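Unit 4 handout: Surface finishes and gloss

Gloss is the share of incoming light a surface returns at the mirror angle. A high-gloss coating gives sharp reflections; a matte one scatters the light in many directions.

Abrasion lowers gloss by cutting fine grooves into the coating. In the Kilstead exercise, panels are rubbed for 250 cycles, cleaned, and read again. Record both readings on the same sheet. A panel that starts at 96 gloss units and ends below half of that is marked as failed.

Mottled colors hide small scratches better than solid dark ones, but the meter reads them the same way. Take readings at three spots and use the mean.

Long test: 3,000 cycles, Zitville panels only. Change the pad every 250 cycles. 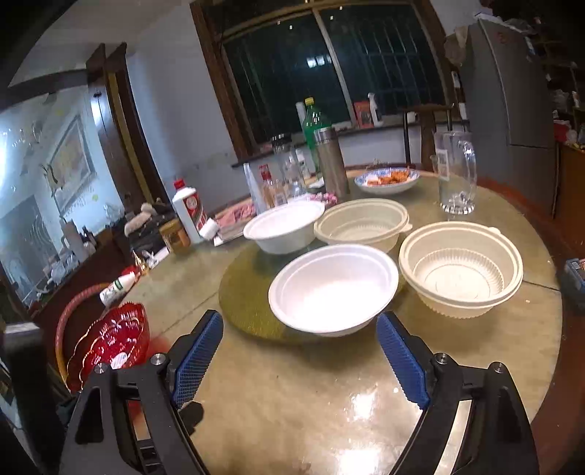

Before the next session, read the section on haze and bring your panel data in a table with units in the column heads.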